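December, bench 2

Adhesive trial, Trummer paste on sealed softwood battens, continued from the previous page. Lorenz Gisler cut the second set this morning from the same length as the first. Ends sanded, dust wiped off with a dry cloth. Clamped at 10:40, left overnight by the radiator wall.

Lap shear, first set, load at failure in newtons:
Batten A - 3785
Batten B - 3887

Both failed in the timber, so these are lower limits for the joint. Veronika Hollenstein wants the crosshead slowed down before the next pull. Agreed. The Lustow jaws also need new facing, as the left one is marking the samples.

Open time is still the weak point. At the thin spread the paste skins over before both faces can be brought together. The thicker spread is better but squeezes out and takes longer to clean up. The finish under discussion is dark blue boarding with a narrow white trim, and any squeeze-out along the white edge would show.
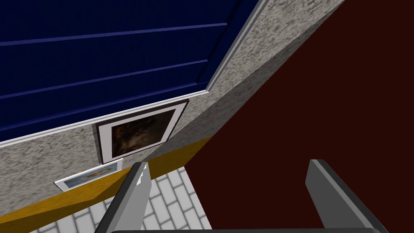

To do
Repeat the thin spread with the Ellov roller.
Weigh the paste before and after each spread - missed on the first set.
Ask Fakeo for the data sheet, current issue.
Reface left jaw.
Unclamp second set tomorrow, label C and D.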